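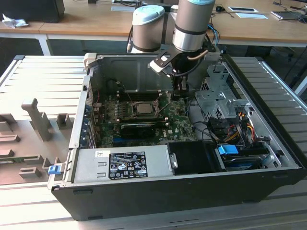 Open tower on the bench, with the arm reaching in.

Hi everyone,

I'm back from the Brutusier walk and finally have a quiet evening to answer the message below. What a trip! We followed the old pilgrim road as far as the chapel at Testia, slept on the floor of the parish hall, and sang Compline with people whose language I barely speak.

> On the Shawky list someone wrote:
> I'm reading up on pilgrim chapels before our
> trip in February. Were the stone basins by the
> door meant for baptism, or just for washing?
> Our guidebook says both on the same page.

I wondered the same thing! The basin at Testia is low and wide, and the local leaflet calls it a washing place for people coming in off the road. Baptisms were done at the parish church down in the valley, which still has its own font. 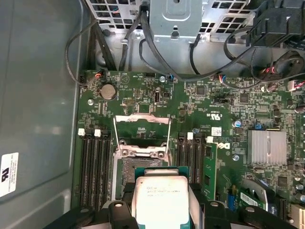 The leaflet also says the chapel had 357 pilgrims sign its book in one year, back when the road was the only way over the ridge. I sat with that book a long time. Some people wrote a whole prayer and some just left a cross. I came home and reread Psalm 121 with that road in my head, and "I lift up my eyes to the hills" has never hit me so hard – you come around the last bend and there they are. 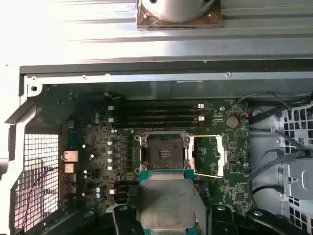
Can a small group use the chapel for its own service?
Groups of up to eight can, as long as they write ahead to the parish and keep clear of the 9 o'clock morning prayer.

We read the Beatitudes there, out loud, taking turns, and then stayed quiet until the bell rang. I'd do it again tomorrow. 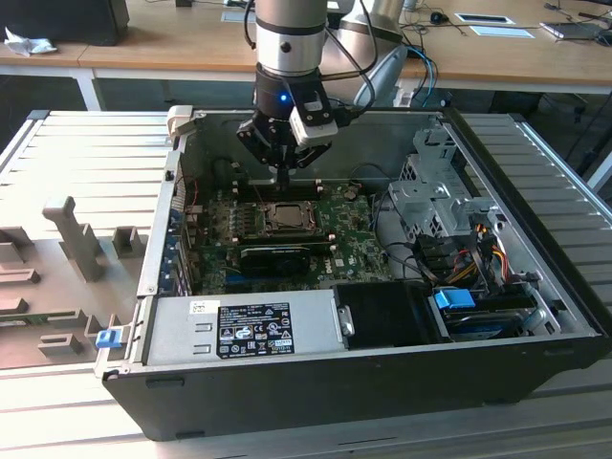 The other stop I'd push for is Zomcombe, a day further on. The wall painting of Jonah is badly faded but you can still make out the fish, and it has the happiest face I've ever seen on a fish in a church. Bring a flashlight, and bring coins for the candle box – they can't make change.

If anyone has read a good book on the road chapels, please post the title. I've only found the leaflet and I want more!

Grace and peace to you all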